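Pads slipping on the hand-held grippers: what we found in May

If you packed boxes with one of the two-jaw hand-held grippers last month, you may have had the jaws close and then ease open by themselves. We had 3 reports of it at the Giteston site. In each one a packet dropped back into the box. Nothing was broken, but one operator got a finger pinched when she reached in to catch it.

Anjani Chin took the tools apart and found the same fault in all of them. One pivot pin on the left jaw had worked its way out far enough to let the linkage rock. The jaw still closes, so the tool feels fine in the hand, but it won't hold against a stiff or slippery wrapper. The worst tool had logged 2,363 picks. The pins are meant to be checked every 200, and that check had been dropped from the shift sheet when we moved over from Rondonuwu.

The check is back on the sheet. Press each pin with your thumb before you start. If one moves, tag the tool and put it on the Bandura shelf - don't push the pin back in and carry on. Keep your free hand out of the box while a jaw is closed, even if something is falling.

Spare pins are on order from Indport. Until they come we are short 2 tools, so pairs may need to share.

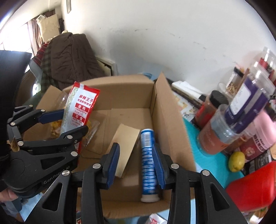

TOOLS AND SAFETY

Packing snacks and tubes into a cardboard box takes two grippers working close together, so check both tools in a pair. Look at the pads too. Bits of torn cardboard can stick to a gripper, and they should come off before the next pick. Report any slip the same shift, with the tool number and what you were holding.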